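Clear the desk before you start filing. Put rubbish in the bin and give the surface a quick wipe – crumbs get into paper.

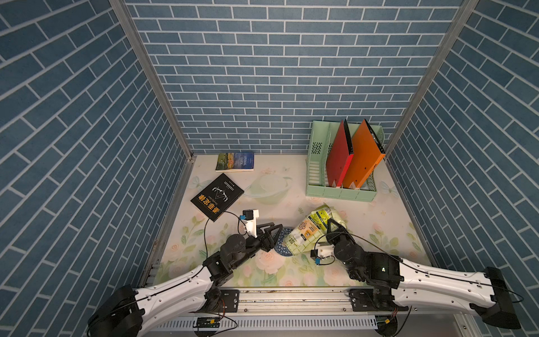

Sort your papers into two groups, bills and everything else. Each group gets one binder. Stand the binders upright in a desktop organiser, as with the red and orange ones in the mint-green holder, and keep the labels low on the spine. Books go back on the shelf last.

If a binder holds over 100 sheets, start a second – October is a good month for this.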